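Metal Sorting Bins: Frequently Asked Questions

Updated 17 September 2018

These are the questions that come up most often about the open metal bins we sell and refurbish at Bhatt. If yours is missing, write to Sunita Thakur at the order desk.

What are the bins used for?

Mostly small mixed goods. Thrift stores, day care centers and returns rooms buy them for the stage between the delivery bag and the shelf, when toys, bathroom items and odd plastic parts are all together and somebody has to pick through them.

How much can one bin hold?

The standard bin is rated for 44 pounds, spread over the floor. For picking by hand we suggest a single layer of items. A full bin is slow to sort and the small pieces end up underneath.

Do you sell used bins?

Yes. Used bins come in two grades. Grade A has light marks only. Grade B has scuffs and scratches on the walls and a worn floor, and may have some discoloration. Both grades are checked for sharp edges and bent rims before they leave us. Dents that stop a bin from sitting level are hammered out or the bin is scrapped.

Wear of the Grade B sort does not affect use. The floor goes pale and cloudy where things get dragged across it, and the back wall usually collects the dark scuffs.

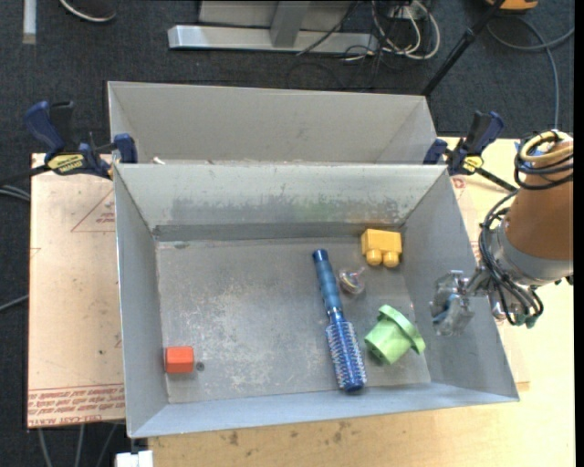
Can I put hairbrushes and toys in the same bin?

For sorting, yes. A round hairbrush and a couple of building blocks will not hurt each other. For storage we would separate them. Brushes should be cleaned first, and loose blocks should go back to the toy section with the rest of their kind.

How do I clean a bin?

Warm water, dish soap and a soft cloth. Dry it right away, including the corners. Do not use steel wool. Rusty spots can be rubbed down with a nylon pad. Stains that stay after that are cosmetic.

Can two bins stand one behind the other?

Yes, that is how most customers set them up: unsorted in one, sorted in the other. Leave enough room for the flared sides. People often measure the floor of the bin and forget that the rim is wider.

What does a used bin cost?

Grade B is $19 and Grade A is $44. Orders over $300 ship free.

Can I return one?

Within 30 days, if it has not been drilled or painted. Returns go to Edeltraud Haberkorn in the warehouse. Put the order number on the outside of the package.

Related items

Ilovance bin liners
Flelel nylon cleaning pads
Gurkov rolling bin stand
Blank shelf labels, roll of 500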